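**Notes from the Reading Circle, 7 Apr 2019**

Well, friends, the rain has finally let up over here on Crenshaw Street, and with it comes the question I get every single spring from somebody in the group: how do you keep on reading at night once the evenings get long and there's always one more thing to do in the yard? I've been thinking about it all week, partly for you and partly for me, as my own bedtime reading went completely to pieces in February and I've only just gotten it going again.

What got me back was a great big novel. I know that sounds backward! Seung-woo Na lent me *The Salt Road to Masley*, all 613 pages of it, and I put off starting it for days on account of the size. Then one night I sat down and told myself I'd read one chapter and turn out the light, and the chapters are so short (four pages, some of them) that I was well into the second part before I looked at the clock.

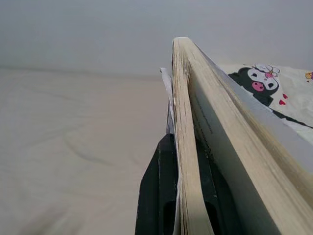 The trick, if you can call it that, was letting myself stop in the middle. I was raised to finish the chapter, and I suspect a good many of you were too, and it makes a person dread picking the book up when she's tired. Now I stop wherever my eyes get heavy, back up a paragraph the next night, and off I go again. Ainhoa Collado does the same thing with her mysteries, though she tells me she has to back up a good deal further than a paragraph, and once had to start over from the funeral.

A few of you wrote in after the last newsletter about reading lamps. I use an old clip-on with a bulb that leans toward yellow, and I like it very much. Several people prefer one of the small lights that hang around the neck, particularly those who share a room with an early riser. Whatever you use, try it for a whole week before you decide. The first night with any new lamp is all fiddling.

Then there's the matter of where to sit. My mother read in a straight kitchen chair right up until she brushed her teeth, and she slept like a stone. I can't do it. I need to be properly in bed with my shoulders up against something, and I need the sheets smooth, or I'll be thinking about the wrinkle under my knee instead of the story.

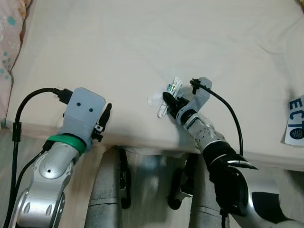 *A cream-white sheet and a bit of pink floral.*

Phones are the hard part, and I won't preach, but I moved my charger out to the hallway and gained 35 minutes of reading a night. I know the number because I was nosy enough to time it. The first two evenings I felt twitchy and got up twice to check on nothing at all. By the end of the week I'd stopped noticing, and the only person who complained was my sister, who likes to send me recipes at ten o'clock.
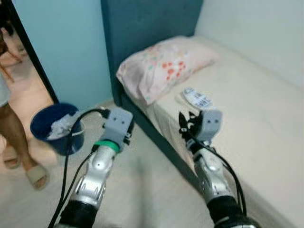 Our May book will be *Tavia's Orchard*, and it's a gentle one, just right for bedtime. I'd suggest the paperback, as the hardcover is hard on the wrists when you're lying down. You don't need a fancy reading nook for it, either. A small bedroom with a single bed will do very nicely, and if there's a blue bucket held up in the air across from it, well, leave it there until morning and read your pages first. We'll talk about the first half at our usual time in the back room of the Nemar Café, and please do bring a favorite passage to read aloud if you're feeling brave. Seung-woo has promised to bring his almond cake again.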